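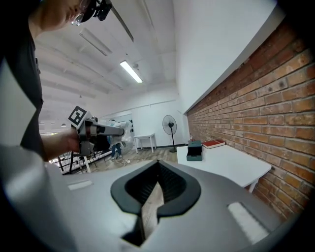
핸드 그리퍼 관리 자주 묻는 질문

Karkcombe 작업실에서 양손 그리퍼 세트를 쓰는 분들을 위한 안내입니다. 작성자는 Isamu Takeda입니다. 한국어가 모국어가 아니므로 어색한 표현이 있으면 알려 주십시오.

손가락 패드는 언제 닦아야 합니까?
작업을 시작하기 전에 한 번, 점심 후에 한 번 닦습니다. 패드 안쪽 면에는 가는 줄무늬 홈이 있습니다. 이 홈에 먼지가 들어가면 얇은 비닐을 잡을 때 잘 미끄러집니다. 마른 칫솔로 홈 방향을 따라 닦으십시오. 알코올은 천에 조금만 묻혀서 사용하고, 패드에 직접 뿌리지 마십시오.

패드를 교체하는 기준이 무엇입니까?
우리 작업실에서는 700회 파지마다 검사합니다. 홈이 손톱으로 느껴지지 않으면 교체합니다. 좌우 패드는 반드시 같이 교체하십시오. 한쪽만 새것이면 끝이 맞지 않습니다.

패드 끝이 서로 만나지 않습니다. 고장입니까?
대부분은 고장이 아닙니다. 패드 고정 나사를 반 바퀴 풀고, 그리퍼를 천천히 닫은 상태에서 다시 조이십시오. 끝부분이 한 점에서 만나면 됩니다. 그 아래로 좁은 틈이 남는 것은 정상입니다. 틈을 없애려고 세게 조이면 패드가 휘어집니다.

마커가 인식되지 않습니다.
그리퍼 위쪽의 흑백 사각 마커를 먼저 확인하십시오. 지문이나 테이프 자국이 있으면 마른 천으로 닦습니다. 흰색 테두리도 마커의 일부이므로 가리면 안 됩니다. 마커는 원래 기울어져 있습니다. 똑바로 세우려고 힘을 주지 마십시오. 지난 January 점검 때 이렇게 해서 받침 하나가 부러졌습니다.

비닐을 잡는 연습을 할 때 주의할 점이 있습니까?
구겨진 투명 비닐은 빛을 반사해서 마커 인식을 방해할 수 있습니다. 비닐이 마커 앞으로 올라오지 않게 손목 각도를 조절하십시오. 조각이 손가락 사이에 끼었으면 그리퍼를 완전히 열고 핀셋으로 빼십시오. 칼은 사용하지 않습니다.

안경을 쓰고 머리 장치를 착용해도 됩니까?
네, 가능합니다. 안경을 먼저 쓰고 장치를 나중에 착용하십시오. 벗을 때는 반대 순서입니다. 이마 쪽 밴드가 안경다리를 누르면 한 칸 느슨하게 하십시오.

영점 조정은 얼마나 자주 합니까?
24시간 이상 사용하지 않았을 때, 그리고 패드를 교체한 직후에 합니다. 그리퍼를 완전히 닫고 5초 기다린 다음, 완전히 열고 다시 5초 기다립니다. 화면의 값이 계속 흔들리면 케이블 연결부를 다시 꽂고 처음부터 하십시오.

부품은 누구에게 요청합니까?
패드와 나사는 Efua Laryea에게, 마커와 받침은 Teresa Grabowska에게 말씀해 주십시오. 그리퍼 번호와 왼손용인지 오른손용인지를 꼭 적어 주시기 바랍니다. 번호가 없는 요청은 처리가 늦어집니다.

본체를 열어도 됩니까?
안 됩니다. 안에서 긁히는 소리가 나면 사용을 멈추고 Prorka 보관함의 수리 칸에 넣어 주십시오. 증상을 적은 종이도 같이 넣어 주십시오.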